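3.2 Collection of demonstrations

All demonstrations were recorded at the Trallmont site between July and the closing date of 28 Oct 2023. Each workstation holds two arms mounted side by side on a common base plate, with the working floor in front of them and low walls on the remaining sides. The operator sits outside the enclosure and moves a pair of hand-held leader arms of the same proportions. Joint angles are read from the leaders and sent to the followers without any change of scale. No force is returned to the operator's hands, so contact has to be judged by eye.

We chose this arrangement over guiding the arms directly by hand. In early trials with the Mulo controller, direct guidance gave smooth paths for one arm but poor timing between two, as a single person could not hold both wrists and watch the fabric. It also placed the operator's hands in the camera view, and those recordings could not be used for training the visual part of the policy.

The tasks involve household items of the kind found on a bedroom floor: shoes, pillowcases and small garments. Items were drawn from a common pool and placed by a second person, who was told to vary position and orientation but not to stack more than two items. Laces were left as they fell. The operator was then given one written instruction, such as "pair the shoes" or "flatten the pillowcase", and had 52 seconds to carry it out. Attempts that ran over were kept and marked as incomplete.

The full set contains 2,996 demonstrations. A further 200 were held back for testing and were not seen during training. Every operator completed 20 practice attempts before any recording was kept. The practice attempts are not part of either set.

Joint positions, gripper openings and camera images were stored with a shared clock. Figure 4 shows a workstation with both grippers close together near the middle of the floor, a region in which the working spaces of the two arms overlap.

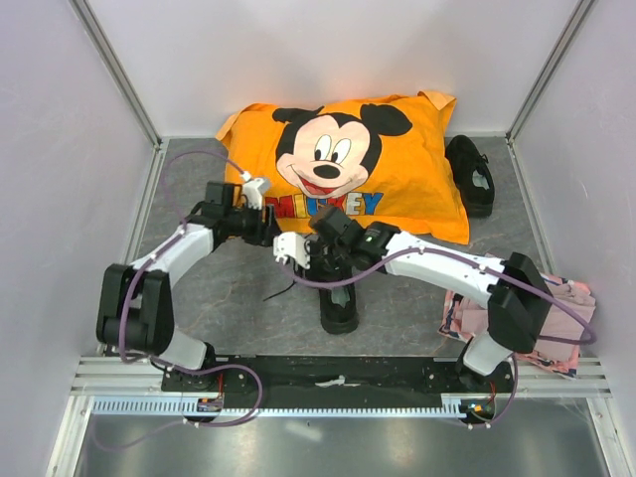

Figure 4. Two-arm workstation with shoes, a printed pillowcase and a pink garment.

Overlap of this kind was the main source of rejected recordings. The leader arms have no means of warning the operator that the followers are about to touch, and a light knock between wrists is enough to shift a held item. We therefore added a check on the distance between the gripper housings, computed from the joint angles, which pauses the followers when the limit set in Section 3.1 is reached. The pause is written to the log. Segments containing a pause were removed before training, following the procedure that Ledesma used for the earlier Zeltwood recordings.

Labels for the start and end of each grasp were first produced from the gripper opening and then corrected by hand. Thin fabric caused most of the corrections, as the fingers close almost fully whether or not cloth is held between them.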